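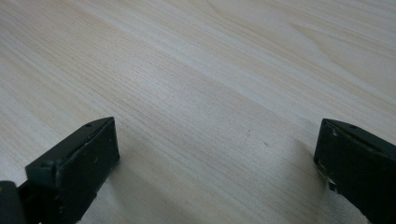 Finger pads on the Gavia cell are on a 2,000-cycle inspection. I run it with the jaws wide open over bare table so both front faces can be read in one look. Left pad has small scuffs and a few pale specks, so it stays. Right pad is chipped at the lower corner and along the edge of the face, with lighter material showing through the black. That one gets changed.

Counter read 2,547 when I got to it. Overdue by my own schedule. Moving the reminder into the controller instead of the clipboard.

Procedure, for whoever has the Bollside shift: jaws open, air off, lockout on. Two screws per finger. Keep the shims with the finger they came from - left and right stacks are different on this unit.

Spare came from the Nelusden order in April. Bag label says 592, drawing says the same. Check it anyway, the older pads share the hole pattern but sit low.

After the swap: home the jaws, close on the gauge block, reset the zero offset, then 300 dry cycles at half speed before any parts. Listen for a click at full open. A click means the stop screw needs a quarter turn.

Boiko cell has the same fingers on a slower program. Its pads last a lot longer, so I suspect closing speed more than the pad compound. Dropping ours one step this week and logging wear at the next inspection.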